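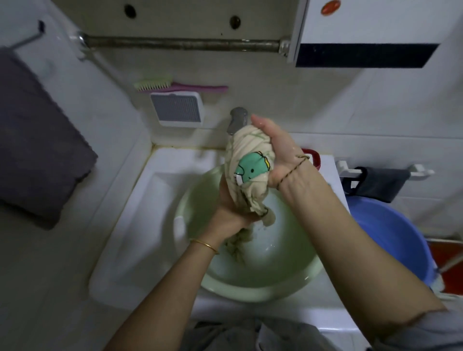
How long should pajamas soak before you wash them by hand?
Give them 20 minutes in cool water with a small squirt of detergent, longer if there's dried food on the collar.

I used to leave everything overnight and the colors went dull on me (goodbye, favorite tank top!). Now I swish, wait, swish again, then squeeze out the suds before rinsing.

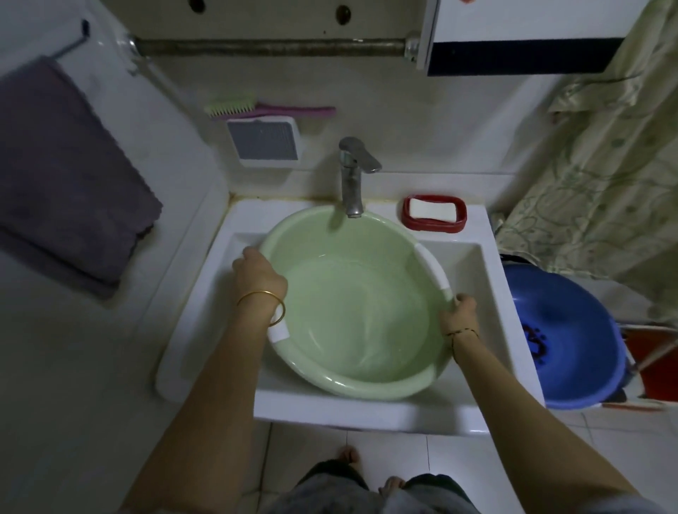
Three rinses does it for me, 7 if I got carried away with the soap. My neighbor Reda Helmy adds a splash of white vinegar to her last one, and her towels do come out softer. Roll thick stuff in a dry towel and kneel on it, then hang it by the hem.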